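From: Lorenz Holzer
To: pandstead-residents list
Date: 10/04/2026
Subject: Re: cans and the kitchen table

Leopoldo Villaseñor wrote:
> Can we please settle the can thing before the next depot run. Half the bag
> was squashed last time and the bloke at the counter wasn't keen. Also
> whose turn is it to wipe the table down? And are we keeping the blue
> tray or not?

Hi all, quick one, on my way out the door.

Cans. Leave them whole. Rinse, drain, in the bag. I know they take up more room but the machine at the depot wants to read the barcode and if it's crumpled it spits it back at you. We had 80 in the last bag and I stood there like a goose feeding the same ones in over and over.
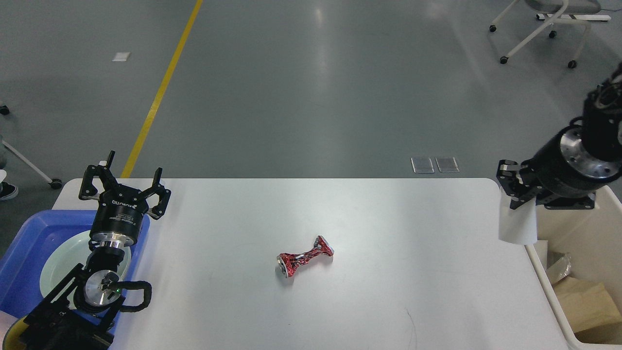

If you've already scrunched one, don't chuck it in with the good ones. Pinched in the middle is the worst, the label folds right in on itself. Put them aside and I'll take them to the counter seperately, they do those by hand if you ask nicely.

Table: unit 2 this week. Warm water and a cloth, none of that spray please, it leaves it sticky.

Tray stays. Plates go in it, not rubbish.

Bag goes Saturday arvo, no scrap that, whenever Leopoldo has the ute. Will let you know teh time.

Lorenz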